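Totwood Table Oil, three months in

I bought the small can of Totwood in January, after the finish on my desk started to feel dry under my forearms. The shop also had Brarkico, which costs less and comes in a bigger can, but I had used that on a bench years ago and it stayed tacky for a week. Totwood is a hardwax oil with a matte finish. It is sold for tables, shelves and counters, and the label says two thin coats.

The can opens with a screwdriver and closes again properly. I mention it because the last oil I owned grew a skin after the first use and I threw most of it out.

Application is simple. Sand to 180, wipe off the dust, put on a small amount with a white pad and spread it until it stops moving. Wait fifteen minutes, then buff off everything that is left. The instructions are strict about that last step and they are right. I left a patch too wet on the underside of a shelf and it dried with a shiny smear that took another round of sanding to get rid of. 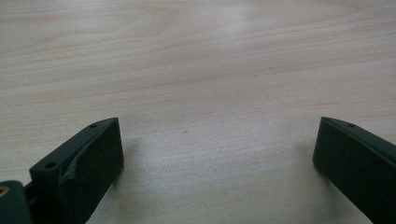 Drying took longer than the label promised. It says eight hours between coats. My workroom is cool in winter and I needed closer to twenty before the pad stopped dragging. The smell is mild, a bit like linseed, and was gone by the second morning with a window open.

I have done a desk, two shelves and a kitchen stool with it. Water beads up and wipes away. Coffee left overnight on the stool gave me a faint ring, which came out with a gray pad and a dab of fresh oil. With a varnish I would have had to strip the whole seat. Hot pans are another matter – use a trivet.

Color is the thing to check first. On pale wood the clear version warms things up a little. On an offcut of walnut it went much darker than I expected, so try it on a scrap or somewhere hidden. Totwood also makes a version with some white in it, meant to keep light woods light. I haven't tried that one. Jarosław Kalinowski, who has the workshop next to mine, used it on an ash counter and says it needs constant stirring or the second half of the can comes out chalky.

Rags soaked in this stuff can heat up and catch fire, so lay them flat outside to dry before they go in the trash. The warning is on the back in very small print and should be on the front.

I would buy it again for furniture. For floors I'd look at something cheaper. Four stars, with one off for the drying time.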